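# 室内混凝土光面地面日常养护作业指引

编制：Cindemby 园区设施管理处
适用：园区内各车间、实验用房、展示区及公共走廊的混凝土光面地面

## 一、适用范围

本指引适用于园区内经研磨、固化及抛光处理的室内混凝土地面，不适用于环氧涂层地面、自流平地面、水磨石地面以及室外停车区域。使用单位无法判定地面类型时，应先向设施管理处查询竣工资料，或按第三章所列方法进行辨识，再决定采用何种养护方式。

Amegashie 楼与 Brimstead 楼一层地面的做法基本相同，可统一按本指引执行。Rollus 楼西侧走廊为后期翻修，局部采用了不同的固化材料，清洗时应先做小样，具体见第五章第四节。

本指引中的“使用单位”指实际占用场地并承担日常清洁责任的部门或入驻单位；“养护单位”指由设施管理处委托、承担定期保养及修补作业的单位。

## 二、职责划分

使用单位负责每日除尘、一般污渍的即时处理，以及门口防尘垫的清理。使用单位不得自行打磨、打蜡、涂刷面漆或使用未经登记的清洗剂。

养护单位负责定期机洗、光泽恢复、裂缝与接缝修补，并于每次作业后向设施管理处提交作业记录。

设施管理处负责核定养护周期、审查药剂、安排停用时段及组织验收。地面养护事务由 Kwaku Dramani 统筹，使用单位对作业时段有异议的，应在收到停用通知后的两个工作日内以书面形式提出。

## 三、地面类型的辨识

混凝土光面地面与涂层地面外观相近，养护方法却有较大差别，误用药剂可能造成不可逆的损伤。辨识时可依次采用下列方法。

### （一）观察法

在自然光充足的位置近距离察看地面。混凝土光面地面通常可见细小骨料、轻微色差及不规则的云状纹理；涂层地面颜色较为均匀，边角处有时可见涂料堆积或刷痕。两者在灯光下均可能呈现明显反光，不宜仅凭亮度下结论。

### （二）滴水法

选取不显眼处，擦净后滴少量清水，静置五分钟。水滴保持饱满、擦去后不留深色印痕的，说明表层密实度良好；水滴逐渐摊开并留下深色印痕的，说明表层已有磨损，或该处未作密封处理。滴水法的结果应记入台账，供日后比对。

### （三）边角检查法

在门槛、设备基座或检修口边缘处察看断面。断面处可见独立薄膜层的，应按涂层地面处理，不适用本指引。

三种方法的结论不一致时，以竣工资料为准；竣工资料缺失的，由养护单位现场判定并出具书面意见。

## 四、工具与药剂

### （一）除尘工具

日常除尘应使用超细纤维平板拖把，幅宽根据通道宽度选择。拖布须保持干净，表面积灰成团时应及时更换。面积较大的车间可使用手推式或驾驶式洗地机，但刷盘应选用软质百洁垫，不得使用钢丝刷或含硬质磨料的黑色垫。

硬毛扫帚只可用于室外及装卸平台。将室外扫帚带入室内使用，容易把砂粒带到光面上，造成细密划痕。

### （二）清洗剂

清洗剂应为中性，并已列入园区药剂登记表。下列药剂禁止用于混凝土光面地面：

- 含盐酸、草酸、柠檬酸等成分的酸性清洗剂，包括除垢剂、洁厕剂及部分瓷砖清洗剂；
- 强碱性除油剂；
- 含氯漂白剂；
- 白醋；
- 含蜡、含硅油的增亮剂。

酸性药剂与混凝土中的碱性成分发生反应，接触后数秒即可使表面失光。失光处无法通过清洗恢复，只能重新研磨。使用单位发现清洁人员使用上述药剂的，应立即要求停用，并用大量清水稀释后吸干。

### （三）稀释与配制

中性清洗剂原液不得直接倒在地面上。配制时先在桶内注入清水，再加入原液，顺序不宜颠倒，以减少泡沫。使用登记表所列标准型清洗剂时，手工拖洗按每桶清水加入 300 毫升原液配制，桶的规格以库房统一发放的大号双格桶为准。机洗用量按设备说明书执行。

配制好的溶液应当日用完，剩余部分倒入指定的清洁污水池，不得倒入雨水口。

### （四）研磨与抛光耗材

光泽恢复作业使用的树脂磨片由养护单位自备，按由粗到细的顺序使用，不得跳级。各级磨片应分盒存放并标明目数，粗磨片的颗粒混入细磨工序，会在地面上留下环形划痕，返工面积往往大于原作业面积。

## 五、日常清洁

### （一）每日除尘

除尘宜安排在人员离场之后或开工之前进行。作业步骤如下：

1. 清理通道上的线缆、托盘、纸屑等杂物。可移动的物品应抬起移位，不得拖行。
2. 自房间最内侧开始，以平板拖把沿一个方向推行，相邻两道之间保持少量重叠。
3. 推行过程中拖把不离地，至收尘点后再提起抖落或吸尘。
4. 墙角、柱脚及设备底部改用小号拖把或吸尘器处理。
5. 检查门口防尘垫，积砂较多的应翻面拍净或吸尘。

木工、金属加工等产尘较多的区域，每班次除尘一次。办公及会议区域可按每日一次执行。

### （二）湿拖

湿拖前必须完成除尘。带尘湿拖会形成泥浆，泥浆干结后在接缝与细孔处积存，地面发灰多由此引起。

拖布应拧至不滴水。每拖完一个区域，即在清水格内漂洗；清水明显浑浊时应更换。湿拖完成后再以清水拖布过一遍，以清除残留药剂。残留药剂会吸附灰尘，使地面出现条状暗痕。

湿拖期间应在两端设置防滑警示牌，待地面干透后撤除。冬季通风较差时，可开启移动风机，风口不得正对产尘设备。

### （三）污渍处理

污渍处理以及时为要。停留时间越长，渗入越深，处理难度越大。

**油类。** 先以吸油棉或干布覆盖吸附，不得来回擦拭，以免扩大污染面。吸附后用中性清洗剂溶液擦洗，再以清水擦净。已形成深色油斑的，报养护单位采用敷贴法处理。

**饮料及食物。** 咖啡、茶水、果汁及碳酸饮料多呈弱酸性，应当即擦干，随后用清水擦洗。果汁及含糖饮料还应补擦一遍清洗剂溶液，避免发黏。

**胶带残胶。** 地面标线胶带应选用低残留型号，粘贴时间不宜超过一个季度。撕除时以低角度缓慢揭起，遇有残胶，用塑料刮片轻刮，再以登记表所列除胶剂点擦。不得使用美工刀片或钢铲。

**轮胎痕与鞋底痕。** 一般的黑色擦痕可用白色百洁垫蘸中性溶液打圈擦除。叉车急停造成的胶痕较厚，应由养护单位以洗地机配合红色垫处理。

**锈迹。** 锈迹多来自金属工件、桌脚及设备支脚。使用单位不得自行使用除锈剂，市售除锈剂大多为酸性。发现锈迹后应先移开锈源，垫以胶垫，再报修。

**水渍白斑。** 积水蒸发后留下的白色圈痕，可先用清水反复湿擦。仍不能去除的，登记位置与大小，留待定期保养时一并处理。白斑在同一位置反复出现的，应检查上方管道及空调冷凝水排放情况。

### （四）小样试验

首次使用的药剂、首次清洗的区域以及 Rollus 楼西侧走廊，均须先做小样。小样选在门后或柜体旁等不显眼处，大小以一掌见方为宜。涂布后静置十分钟，擦净并待其干燥，从两个不同方向观察有无失光、变色或发黏。次日复看无异常，方可扩大使用。

## 六、定期保养

### （一）周期核定

保养周期根据通行强度核定，分为甲、乙、丙三类：

| 类别 | 典型区域 | 机洗 | 光泽检查 | 接缝检查 |
| --- | --- | --- | --- | --- |
| 甲 | 主通道、装卸口内侧、叉车通行区 | 每周 | 每季度 | 每季度 |
| 乙 | 一般车间、实验用房、展示区 | 每两周 | 每半年 | 每半年 |
| 丙 | 库房、会议室、低频走廊 | 每月 | 每年 | 每年 |

场地用途变更的，使用单位应在变更前通知设施管理处重新核定类别。新增叉车通行的区域自通行之日起按甲类执行。

### （二）机洗

机洗前，养护单位应会同使用单位确认地面插座、检修口及线槽盖板均已关闭。无法关闭的，以防水胶布封盖，并在其周围改用手工湿拖。

洗地机行进速度应保持均匀，转弯处减速。吸水扒须紧贴地面，扒条磨损导致漏水时应停机更换，不得以反复行走代替。机洗后仍有积水的低洼处，用手推刮水器归拢吸除。

作业完成后，污水箱应在指定地点排空并冲洗，刷盘取下晾干，不得压在机器下存放。

### （三）光泽恢复

光泽检查发现地面明显发暗，且机洗后未见改善的，可安排光泽恢复作业。作业前由养护单位提交方案，列明范围、起止时段、磨片级别及防尘措施。

一般磨损的地面自 300 目树脂磨片起始，逐级递进，最终以 2000 目收光。仅轻微发暗、手摸无粗糙感的，可从更细的级别起始，以减少对表层的磨耗。每级完成后须彻底吸尘，并用湿布擦拭检查，确认上一级划痕已消除，再进入下一级。

收光完成后，可按方案涂布渗透型密封剂。涂布应薄而均匀，多余部分在表干前擦除。密封剂养护期间禁止通行，养护时长以产品说明书为准，气温偏低时应适当延长。

连续作业面积超过 2000 平方米的，应分区进行，每区之间保留人员疏散通道，并提前向园区消防值班室报备。

### （四）接缝与裂缝

混凝土地面的切缝用于释放收缩应力，不属于缺陷，不得以水泥砂浆填死。切缝内填缝胶脱落、下陷或开裂的，应清除旧胶，吸净缝内灰尘，干燥后重新填注。新胶略高于地面，固化后以平铲削平。

不规则细裂缝，宽度不足以插入名片边缘的，仅作登记与跟踪。宽度持续增大、两侧出现高差，或伴有空鼓声的，应停止重载车辆通行并报结构专业人员查看。

缝边崩角多由硬质小轮反复碾压造成。经常推行工具车的区域，应优先更换为聚氨酯轮，再行修补。

## 七、场地使用中的保护要求

日常使用方式对地面状况的影响，往往大于清洁频次。各使用单位应落实下列要求。

### （一）家具与台架

桌椅、货架及台架的支脚应加装胶垫或毡垫。毡垫容易嵌入砂粒，应每月检查，发硬或磨穿的及时更换。木质桌腿直接落地的，潮湿季节可能在地面留下色痕，宜垫以透明胶垫。

搬移台架时应两人抬起，确需推移的，先铺设硬质保护板。临时摆放的工作台，应在撤场前检查支脚处有无压痕或印迹，并与使用单位共同确认。

### （二）照明与检查视角

光面地面的划痕、水渍及失光区域，在正上方俯视时不易察觉。检查时应开启全部顶灯，站在房间一端，以较低视角顺着灯具排列方向观察反光。反光连续、轮廓清楚的部位状况较好；反光发散、出现断续或雾状区域的，应走近核查，并在平面图上标记。

白天检查时，外窗透入的光线会干扰判断，宜放下遮阳帘后再行观察。同一房间历次检查应选择相同的站位与灯光条件，所拍照片方可比对。

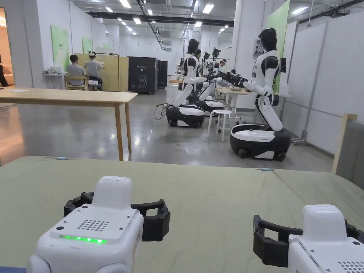 *图1　照明充足的车间，灰色光面混凝土地面映出顶灯反光。*

### （三）临时施工

在光面地面上进行登高、焊接、涂装或墙面打磨作业的，施工单位须满铺保护层。保护层由下至上依次为干净的无纺布与硬质板材，板材接缝以胶带封闭，胶带不得直接粘在地面上。

铺设前须除尘。保护层下夹有砂粒时，人员踩踏即可造成大片划痕，此类损伤由施工单位承担修复费用。

焊接作业另行铺设防火毯，并按动火管理规定办理手续。墙面打磨产生的石膏粉尘应随时吸除，不得以湿拖方式处理。

### （四）载荷与车辆

单件集中荷载超过 300 千克的设备进场前，使用单位应提交设备支脚尺寸及就位路线，由设施管理处确认是否需要铺设分载钢板。钢板下须衬胶垫。

室内叉车应使用无痕轮胎，进入室内前清理轮面嵌入的石子与金属屑。禁止原地打轮。充电区地面应铺设耐酸垫，电解液泄漏时按危险化学品应急流程处置，处置完毕后报养护单位评估地面损伤。

### （五）出入口

自室外进入的主要出入口应设置两段式防尘垫，外段刮砂，内段吸水。雨雪季节内段垫须每日更换。自十二月起，园区道路可能撒布融雪剂，融雪剂随鞋底带入室内后会在地面析出白色盐分，出入口内侧应增加一次清水拖洗。

## 八、验收与记录

定期保养及修补作业完成后，由养护单位、使用单位与设施管理处共同验收。验收在地面完全干燥后进行，内容包括：

- 表面无浮尘、无残留药剂、无明显水痕；
- 反光均匀，同一区域内无突变的明暗分界；
- 接缝填充饱满，表面平顺，无高出或下陷；
- 踢脚、柱脚及设备基座无溅污；
- 警示牌、胶布及保护材料均已撤除。

验收不合格的，养护单位应在约定期限内返工，返工不另计费用。因使用单位在养护期内提前通行造成的损伤，不属返工范围。

作业记录应载明区域编号、作业时段、所用药剂及磨片级别、作业人员、异常情况及照片编号。记录保存至该区域下一次光泽恢复作业完成之后。

## 九、常见情况处理

**地面清洁后仍发黏。** 多因药剂浓度过高或未以清水复拖。应以清水湿拖两遍，其间更换清水。仍发黏的，核查近期是否使用过含蜡产品。

**局部突然发白失光。** 应首先询问是否接触过酸性物质。确认后立即清水稀释、吸干，并设置围挡，不得以蜡类产品遮盖。打蜡会掩盖损伤边界，增加后续研磨难度。

**行走时感觉湿滑。** 检查是否有油雾沉降、空调冷凝水或密封剂擦除不净。原因未查明前，应设置警示牌并限制通行。

**新旧区域色差明显。** 混凝土颜色随龄期变化，修补处在一段时间内偏深或偏浅属正常现象，不宜以染色剂调整。

**地面返潮。** 梅雨季节应关闭外窗，启用除湿设备，并暂停湿拖，仅作干式除尘。墙脚处持续返潮的，应排查给排水管线。

## 十、报修方式

使用单位报修时应注明楼栋、房间号、损伤位置及大致范围，并附两张以上照片，其中一张为近景，另一张可辨识所在位置。涉及积水、电解液泄漏或人员滑倒的，应先拨打园区值班电话，再补交书面报修单。

一般报修由设施管理处在两个工作日内答复。需要停用场地的修补作业，通常安排在夜间或该场地的空档时段，停用通知张贴于房间入口，并同步发送至使用单位联系人。

本指引未作规定的事项，按园区设施管理通则执行。药剂登记表及地面分区平面图可在设施管理处窗口领取。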